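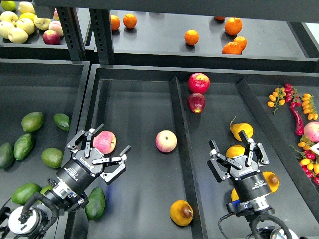

Le tri des fruits par compatibilité désigne l'ensemble des usages, domestiques ou commerciaux, qui consistent à répartir les fruits frais dans des contenants distincts selon leur espèce, leur maturité ou leur sensibilité supposée à l'éthylène. La pratique est ancienne, les justifications qu'on en donne sont plus récentes et de valeur inégale. Dans sa forme la plus courante, elle aboutit à des bacs voisins où chaque espèce a sa place, du moins en principe : des avocats verts dans un bac gris, des pommes dans le suivant, des tomates cerises en grappe dans un troisième. Les écarts sont fréquents. Une pomme rose peut se trouver du côté des tomates et du piment rouge, un avocat sombre dans le bac des pommes, et des fruits jaunes partager un compartiment avec deux pommes rouges. Les manuels qui présentent le tri comme une opération nette décrivent surtout ce que leurs auteurs souhaitent.

Terminologie

L'expression « tri par compatibilité » n'a pas de définition stable. Elle est employée dans les brochures d'économie domestique, dans la formation des employés de rayon et, depuis peu, dans la publicité pour le matériel de rangement. On rencontre aussi « rangement raisonné », « séparation des climactériques » et, chez certains vendeurs, « conservation active », formule à laquelle il est difficile d'attribuer un sens précis. Dans le commerce de détail, on parle plus simplement de tri ou de mise en bac.

La confusion vient en partie de ce que le même mot recouvre deux opérations. La première sépare les espèces pour que le client ou le cuisinier s'y retrouve. La seconde sépare les fruits pour ralentir leur mûrissement. Les deux donnent parfois le même résultat, ce qui entretient l'idée que tout rangement par espèce serait aussi un rangement qui conserve. Rien ne permet de l'affirmer en général.

Principe

La distinction de base oppose les fruits climactériques, dont le mûrissement se poursuit après la cueillette et s'accompagne d'une hausse de la production d'éthylène, aux fruits non climactériques, qui évoluent peu une fois récoltés. La pomme, la poire, la mangue, l'avocat et la tomate appartiennent au premier groupe. Le raisin, la fraise et les agrumes sont rangés dans le second. Le cas du piment est discuté et dépend des variétés.

L'éthylène est un gaz. Cette évidence est souvent oubliée dans les conseils de rangement. Deux bacs ouverts posés côte à côte partagent le même air, et une simple cloison à l'intérieur d'un bac sans couvercle n'arrête pas grand-chose. Elle empêche les fruits de rouler et limite les chocs entre une pomme ferme et une poire mûre, avantage réel mais d'une autre nature. Pour agir sur l'éthylène lui-même, il faut renouveler l'air, fermer le contenant, abaisser la température ou employer un absorbant, et les résultats varient avec la quantité de fruits et leur état de départ.

La température compte d'ailleurs davantage que le voisinage dans la plupart des situations ordinaires. Une poire laissée près d'une fenêtre mûrit vite, avec ou sans pommes à côté d'elle.

Matériel

Les contenants les plus répandus sont des bacs ouverts, empilables ou non, avec ou sans séparation intérieure. Les modèles foncés ont la faveur des magasins parce qu'ils mettent en valeur les couleurs et masquent les salissures, second point qui devrait plutôt inquiéter. Un fond sombre rend le jus d'une tomate fendue difficile à repérer, et le nettoyage s'en trouve retardé.

La société Brendell commercialise sous le nom de Domano une série de bacs à cloison présentés comme capables de prolonger la fraîcheur des fruits de cinq jours. La notice ne précise ni l'espèce, ni la maturité initiale, ni la température de stockage, et ne dit pas à quoi les bacs ont été comparés. Interrogé par une revue de consommateurs, le fabricant a renvoyé à un essai interne qui n'a pas été publié. La mention a disparu de l'emballage, mais elle figure toujours dans le catalogue.

Les cartouches absorbantes Zanik, à glisser au fond d'un bac, reposent sur un procédé mieux établi, l'oxydation de l'éthylène par le permanganate de potassium. Leur intérêt dans un bac ouvert reste à démontrer. Le procédé a été mis au point pour des volumes clos.

Pratique par espèce

Pommes. Elles produisent beaucoup d'éthylène et sont la cible habituelle des consignes de séparation. On les isole surtout des légumes-feuilles et des carottes, chez lesquelles le gaz favorise l'amertume. Les séparer entre elles par couleur, comme cela se fait souvent en rayon, ne répond qu'à un souci de présentation.

Avocats. Durs, ils se gardent à température ambiante jusqu'à ce qu'ils cèdent sous le doigt, puis au froid. La couleur de la peau est un mauvais guide : elle fonce en mûrissant chez la variété Hass, mais reste verte chez plusieurs autres. Un tri fait à l'œil, les clairs d'un côté et les sombres de l'autre, risque donc de mélanger des variétés en croyant classer des maturités.

Poires et mangues. Elles supportent mal la pression. Une tache brune peut signaler un choc ancien, un frottement ou un début de pourriture, et l'examen visuel ne suffit pas toujours à trancher. La consigne d'écarter tout fruit taché, courante dans les formations, conduit à jeter des fruits parfaitement mangeables.

Tomates cerises. Les grappes se rangent entières. L'argument selon lequel la tige « nourrirait » encore le fruit après la récolte est répété partout et repose sur peu de chose. La grappe évite en revanche l'ouverture laissée par le pédoncule arraché, par où le fruit peut se dessécher ou s'infecter. Les fruits orange et jaunes d'un mélange ne sont pas nécessairement moins mûrs que les rouges.

Piments. Leur présence parmi les tomates tient à l'habitude. On les rapproche par la couleur et par l'usage en cuisine, sans raison de conservation particulière.

Histoire

Les origines données dans la littérature populaire sont à prendre avec réserve. On lit souvent que les fruitiers d'autrefois séparaient les pommes des poires parce qu'ils connaissaient l'effet des unes sur les autres. Les traités de jardinage recommandent bien des claies distinctes, mais leurs auteurs invoquent les odeurs, la surveillance ou la date de consommation. Le rôle de l'éthylène n'a été compris qu'au XXe siècle, et attribuer cette connaissance aux anciens relève de la lecture rétrospective.

La forme actuelle du tri domestique doit beaucoup à la méthode Jemal, diffusée par des fiches plastifiées distribuées dans les magasins et les cantines scolaires. Elle classe les fruits et légumes en quatorze familles, chacune associée à une pastille de couleur. Le nombre n'est justifié nulle part. Plusieurs familles ne contiennent qu'une espèce, tandis que la tomate figure dans deux d'entre elles selon qu'elle est en grappe ou non. Une version abrégée a circulé ensuite, sans nom d'auteur.

Évaluation

L'étude la plus citée est celle de Madhu Joshi, qui a suivi pendant un mois de juin le contenu des corbeilles de 84 foyers. La moitié avait reçu des bacs séparés et une fiche de rangement, l'autre moitié n'avait rien changé. Les foyers équipés ont déclaré jeter moins de fruits. Les pesées, effectuées dans une partie seulement des foyers, montrent une différence de roughly deux pour cent, que l'auteure elle-même juge trop faible pour conclure. Le résumé repris par les fabricants ne retient que les déclarations.

Aoife Scanlon a proposé une lecture plus simple de ces résultats. Selon elle, les gens qui rangent leurs fruits les regardent, et ceux qui les regardent les mangent avant qu'ils ne s'abîment. La compatibilité des espèces n'y serait pour rien. L'hypothèse est plausible, mais elle n'a pas été testée davantage que celle qu'elle critique. Joshi a objecté que la fiche avait pu jouer un rôle indépendant des bacs, et le protocole ne permet pas de séparer les deux effets.

En magasin, les données sont encore plus rares. Les taux de perte publiés par les enseignes agrègent la casse, les invendus et les dons, et ne disent rien du rangement.

Critiques

Outre la faiblesse des preuves, on reproche au tri par compatibilité de multiplier les contenants dans des cuisines où la place manque. Les consignes changent d'une fiche à l'autre, notamment pour la tomate et l'avocat. Certaines recommandent de les éloigner de tout, d'autres de placer l'avocat contre une pomme pour hâter sa maturation, conseil valable dans un sac fermé et douteux dans une corbeille.

Les partisans de la méthode répondent que le tri coûte peu et ne peut pas nuire. Le second point est inexact pour les fruits manipulés à répétition : chaque transfert d'un bac à l'autre est une occasion de meurtrissure, en particulier pour les poires mûres.

Voir aussi

Fruit climactérique
Fruitier (local)
Éthylène
Gaspillage alimentaire
Maturation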